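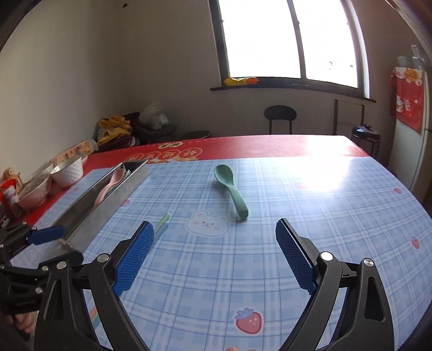
School Meals as Foreign Aid: What Happens When the Donor Leaves
Emerson Mendonça
Comparative Politics, final project report
5/22/23

My project looks at what happens to a national school meals program when the foreign government paying for it pulls out for political reasons. I picked this topic because most of the reading in our course treated aid as either military or financial, and food aid came up only in footnotes. A meal program is small in a foreign ministry's budget but very visible at home. What reaches a child is something as ordinary as a green spoon on a plaid mat with strawberries printed on it, and when it stops, every family with a child in school knows the same week. That makes it a different kind of pressure from a delayed arms shipment, which most citizens never see.

Research question

Does cutting a visible form of aid make the receiving government more likely to give the donor what it wants? My starting guess was yes. Parents would complain, the government would feel the pressure, and it would go back to the table.

Method

I read 162 newspaper articles and parliamentary statements covering three cases where a donor suspended school food support over a political dispute. I sorted each one by who the speaker blamed: the donor, the home government, both, or no one. I also did 30 short interviews with people who had worked in or studied under one of these programs. The interviews ran by phone and most were under half an hour. Two people asked me not to use their answers, so those are left out of the quotes but kept in the count.

I did the first round of coding in October and redid it in the spring, after my advisor pointed out that my "both" category was too loose. Eight articles changed category the second time.

Findings

Blame went mostly to the donor in the first weeks. Government speakers used the word "children" far more than they had before the cut, and opposition parties – who normally attacked the government on everything – often joined in. In two of the three cases, the government used its own emergency money to keep a smaller program going and took credit for it.

The third case went the other way. The government there had no spare funds, the meals stopped completely, and by the end of the term the press had turned on the education minister. Talks with the donor started again soon after. So the cut did produce a result, but only where the state could not cover the gap.

The interviews matched this in part. Former school staff remembered the confusion more than the politics. Several said they learned about the suspension when a delivery did not come.

Limits

Three cases is a small number. I read only English and Portuguese, so local-language radio and papers are missing. My interview group was also older than I wanted, with few people who were students at the time.

Next steps

I would like to add a fourth case where the aid was cut for budget reasons, with no dispute involved, and compare the blame pattern. The coding sheet is in the appendix.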